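4.2 The first hour after the gates open

I'll start with the thing that surprised me most, which is how little of the first hour people spend on rides. I had gone into the Zekirano fieldwork with a picture in my head of families sprinting for the big coaster the second the rope dropped. Some do! But of the 788 parties who filled in our morning diary, 263 hadn't boarded anything at all by the end of their first hour inside. They were buying coffee, finding a restroom, arguing gently over the map, or standing in front of the fountain while somebody took the same photo four times.

My first guess was that these were the first-time visitors, a bit lost and a bit dazzled. The diaries don't back me up on that. Plenty of the slow starters wrote that they came every year and liked to "ease in" (a phrase I came to love), and several had a favorite bench. Meanwhile a lot of the sprinters had never set foot in the park and were working from a plan they'd found online, ride by ride and minute by minute. So I stopped sorting people by how often they'd visited and began sorting them by what they were carrying, which sounds silly, I know, but bear with me.
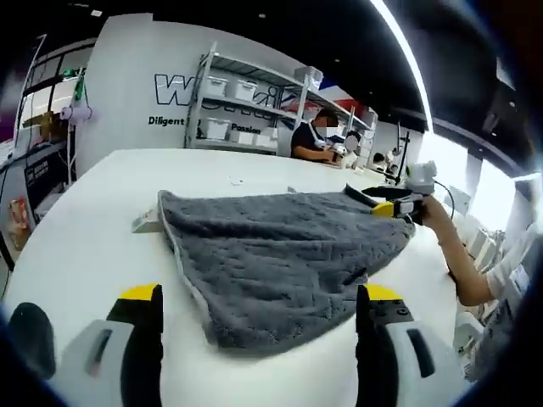 Bags shape the first hour more than any other single thing I looked at. A party with one small backpack walks straight through to the rides, and a party with a stroller, a cooler and a change of clothes for everybody heads for the lockers first, then splits up, then has to find each other again. Much of the bulk is for Chae, the splash area at the back of the park, and it's mostly soft stuff that doesn't squash down well. A plush gray towel covers a good stretch of a big white table once it's spread out, and one of those per child fills a locker before the shoes go in. Parents wrote about this with real feeling. One diary entry was nothing but a list of what had come back out of the locker by lunchtime, and it ran over the page.

I also asked people to draw their route on a blank map, and this is where the sorting by bags started to pay off. Light parties drew long lines that went right across the park and doubled back. Heavy parties drew loops, usually with the lockers or a shady table in the middle, and they rarely went far from that spot before noon. I'm calling it a home base here, though the park staff I chatted with say "camping," and I think theirs is the better word. Once a group has camped, the rest of the day bends around the camp. Snacks get eaten there. Grandparents get left there, mostly quite happily.

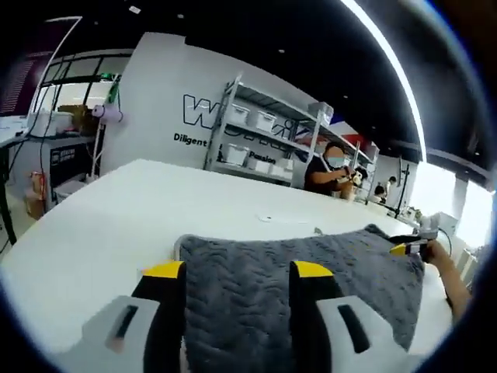 Camping matters for wait times too, and I don't think the earlier work on queues has made enough of it. Those studies tend to treat every visitor as free to move to whatever line is shortest. A camped party isn't free in that way. If the Plenach boat ride is next door and the line is long, they'll stand in it anyway, and if the coaster across the park is nearly walk-on, they won't go, even when the app tells them to. I watched one group look at the posted waits, agree out loud that the coaster was the smart choice, and then join the boat line.

I should say something about Clostthorpe here, as I used it for comparison. It's a smaller park with one long main street and no splash area, and the diaries from there read very differently. People still take their time over coffee, but hardly anyone camps. The lockers are by the exit, which may be part of it, and there's a lot less to lug around when you aren't planning to get soaked. I can't separate those two causes with the data I have. A park that moved its lockers partway through a season would be a wonderful thing to study, and if you run one, please write to me.

For the follow-up in November I went back to everyone who had left us an address, and 572 parties replied. The question was an open one: what do you remember from the first hour? Rides came up less than I'd hoped (I like rides). Smells came up a lot, above all the waffle stand, and so did the music near the gate, and so did being cold before the sun got over the castle roof. Answers from the slow starters were longer and, to my ear, fonder. The sprinters tended to give me a tally of what they'd gotten done. 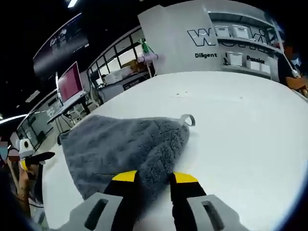
Figure 3. Gray microfiber towel with a small hanging loop at one corner, laid on a white table.

There are 2 weak spots in all this. The diaries were filled in at lunch, so the times are what people remembered over a sandwich, and a hungry person is not a great clock. I also only have the parties who were willing to stop and write, and I'd bet good money that the hardest-core sprinters walked right past our table. Both problems push in the same direction, toward making the morning look slower than it was. I don't think they're big enough to wipe out the difference between light and heavy parties, and the drawn maps show that difference on their own, with no clock involved. In the next section I pick up the same families after lunch, when the camps start to break up and the parade crowds come in.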